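Filed under: Robotics Club > Hand Gripper Guide > Section 2

Practice grabs with the Clolero gripper

I wrote this for new Rungate club members, so ask me if anything's muddled.

1. Put a snack bag flat on the white table and open the fingers wide. Come in slowly from above.

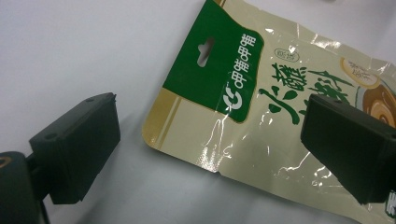 Fig. 1 — Fingers open at the bag, the right one over part of it.

2. Squeeze gently and lift. Do 10 grabs before you swap to something harder.

Note: shiny bags throw glare, so change your angle if the picture washes out.

3. Next comes the cream container. Go wide around the rounded corner and take your time!
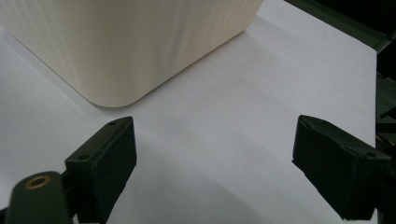
4. If you bump it, back off, open up and start again. I still do this almost every session.

Caution: keep your own fingers clear of the pads.

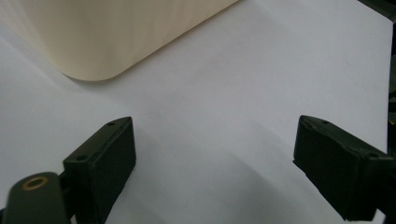
5. Save your run as Drellasier 2 and pass the gripper along.

Back to top | Rungate Robotics Club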